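Preparing Staff for Shared Handling Work at the Kurbridge Site

Scope

This guide is for shift leads at Platdale who are moving employees from hand packing to the new handling stations. It covers the first weeks of the change, from the initial notice to the first review. Equipment maintenance is covered in the Pestura station manual.

Before the change

Give each affected employee written notice of the new duties, the expected hours, and the name of the lead who will answer questions. Job grade and base pay stay the same during training. Any employee who prefers to remain in hand packing should tell Sunita Kanaujia in Workforce Planning before the first practice session.

Hold a short meeting with the full shift. State which tasks will move to the automated line and which will stay with people. At Kurbridge, sorting and carton loading will move in July. Inspection, rework, and customer returns will stay with the current teams.

Practice sessions

Each employee completes five practice sessions of 32 minutes. Sessions are held in pairs, and each partner works one hand-held gripper. The training object is a puzzle cube, placed on the table between the partners. 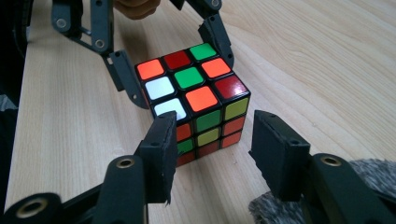 Two-gripper practice with a puzzle cube on a wooden tabletop.

1. Agree on who will grip first and who will release first. Say it aloud.
2. Open the fingers fully before approaching the cube.
3. Close slowly until both pads rest flat on opposite faces.
4. Lift only after the partner confirms.
5. Set the cube down, open the fingers, and withdraw.

Partners trade places after every nine attempts. Leads should not post individual results. Record them in Issa, where the employee and the lead can both read them.

After training

Employees who complete the sessions may be scheduled at a handling station for up to three hours per shift. The remaining hours are spent on inspection or rework. Do not extend station time to cover an absence.

Changes in workload should be reported to Mamta Pandey, who keeps the staffing plan for the site. Include the station number, the shift, and the task affected. Employees may submit a report directly and do not need a lead's approval.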